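4. Gravar demonstrações com duas pinças manuais

Esta secção aplica-se à tarefa «arrumar objetos numa caixa» em ambiente doméstico. Parte-se do princípio de que as duas pinças já foram emparelhadas no Ikine (secção 2) e que a calibração da abertura foi feita no próprio dia (secção 3).

4.1 Preparar a superfície

1. Escolha uma superfície onde a caixa não deslize. Uma cama serve bem. As mantas com desenhos são aceites e convém variá-las entre sessões.
2. Coloque a caixa aberta ao alcance das duas mãos. Retire a tampa, se existir.
3. Distribua os objetos da lista de tarefa à frente e ao lado da caixa. Deixe espaço suficiente para abrir os dedos da pinça por completo junto de cada um.
4. Misture objetos macios e rígidos. Um conjunto só de peluches produz dados pobres para o controlo da força.
5. Ligue as pinças e espere que o Ikine indique «Pronto» nas duas.

Nota: não é preciso alisar a superfície entre demonstrações. As pregas fazem parte do ambiente.

4.2 Largar um objeto dentro da caixa

A maior parte das demonstrações recusadas falha na largada. O operador abre os dedos demasiado cedo, ou bate no rebordo ao sair.

1. Aproxime a pinça pelo lado mais próximo de si, acima do rebordo.
2. Incline-a até as pontas apontarem para o fundo da caixa.
3. Desça devagar. Pare antes de os dedos tocarem no fundo ou num objeto já arrumado.
4. Abra os dedos até ao fim do curso e mantenha a posição por um instante.
5. Recue pelo mesmo caminho, sem rodar o punho.

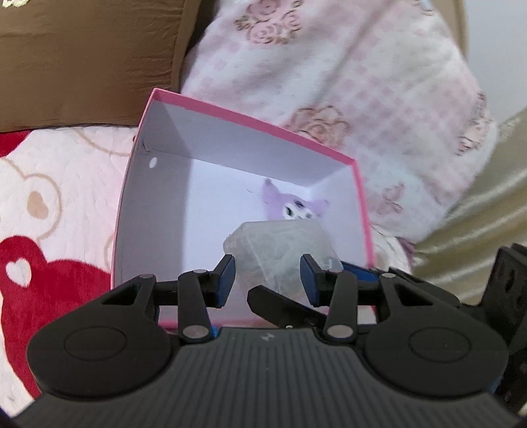
Figura 4-1. Pinça acima do rebordo próximo da caixa, com as pontas afastadas; o peluche roxo está na parte mais distante, à direita.

Cuidado: se usar a segunda pinça ao mesmo tempo, combine antes qual das duas entra primeiro. Um choque entre pinças pode desalinhar as almofadas azuis dos dedos. Depois de um choque, interrompa a gravação e repita a secção 3.

Os invólucros de plástico translúcido são difíceis de seguir na imagem. Quando um deles fizer parte da lista, mova-o mais devagar do que os restantes objetos e evite cobri-lo com os dedos durante a largada.

4.3 Escolher a ordem de recolha

O Ikine não impõe uma ordem. O operador escolhe-a, mas tem de a manter até ao fim da demonstração. Mudar de ideias a meio do gesto deixa na gravação um movimento que o robô vai tentar imitar.

1. Olhe para o conjunto antes de premir o gatilho.
2. Comece por um objeto que não esteja preso por outro. Um peluche encostado a uma embalagem pode ser recolhido primeiro; a embalagem fica para depois.
3. Centre o objeto entre os dedos antes de os fechar.
4. Nos objetos redondos e pequenos, feche mais devagar, para não os fazer rolar.
5. Nos novelos, aperte na zona da cinta de papel. Os fios soltos prendem-se nas articulações.

Se dois objetos estiverem encostados, a segunda pinça pode segurar um enquanto a primeira levanta o outro. Nesse caso, marque a demonstração como «bimanual» no menu de etiquetas.
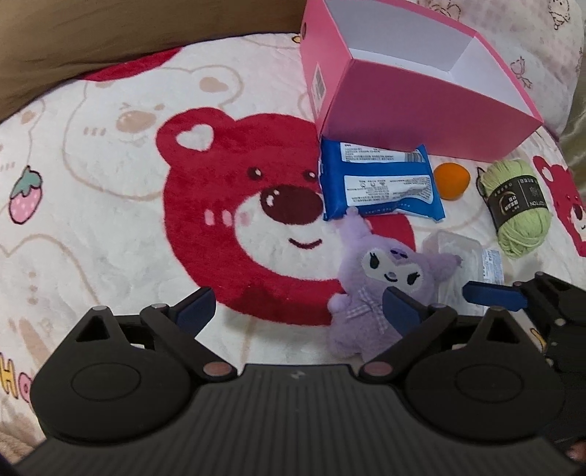 Savvas Michailidis
Redator técnico, projeto Narkuleck

Na configuração da figura, o peluche é o primeiro alvo. Está entre os dedos e tem atrás dele apenas a embalagem de toalhitas. O recipiente de plástico fica logo à direita, e por isso o dedo direito deve descer sem se afastar para o lado. A caixa está mais atrás, aberta e inclinada, e o interior vê-se bem a partir da posição de partida.

4.4 Fechar os dedos e confirmar a preensão

1. Prema o gatilho de forma contínua. Evite impulsos curtos.
2. Nos peluches, aperte pela cintura, com uma almofada de cada lado do corpo. As orelhas cedem e o objeto roda quando é levantado.
3. Com o objeto preso, espere pela confirmação sonora.
4. Levante na vertical e só depois se desloque para a caixa.
5. Se a segunda pinça estiver a tocar no mesmo objeto, afaste-a antes de levantar, salvo se a tarefa pedir transporte a duas mãos.

Atenção: mantenha os dedos da mão livre fora das articulações. As barras fecham com força suficiente para entalar a pele.

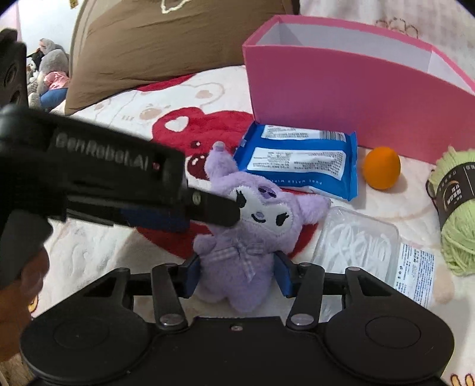 Veronika Rainer: No passo 5, falta dizer que o contacto da segunda pinça também conta como preensão na versão atual. Perdi uma série de 50 demonstrações assim, todas etiquetadas como bimanuais, e tive de as corrigir à mão. Sugiro uma nota.

Nota (acrescentada na revisão 2): o Ikine regista como bimanual qualquer demonstração em que as duas pinças toquem no mesmo objeto, mesmo que uma delas esteja aberta. Confirme a etiqueta no fim de cada série. Para a alterar, abra Sessão > Etiquetas e escolha «Uma mão».

4.5 Terminar e rever

1. Pouse as duas pinças na posição de repouso e prema Parar.
2. Reveja a gravação inteira. Apague-a se um objeto tiver caído fora da caixa – as quedas seguidas de nova recolha só são aceites em tarefas de recuperação.
3. Mude a posição da caixa e de pelo menos um objeto a cada 15 demonstrações.
4. Envie a sessão antes de atingir 1000 ficheiros na memória local. Acima desse limite, o Ikine deixa de gravar e mostra o aviso «Memória cheia».

Para os erros de sincronização entre pinças, consulte a secção 6.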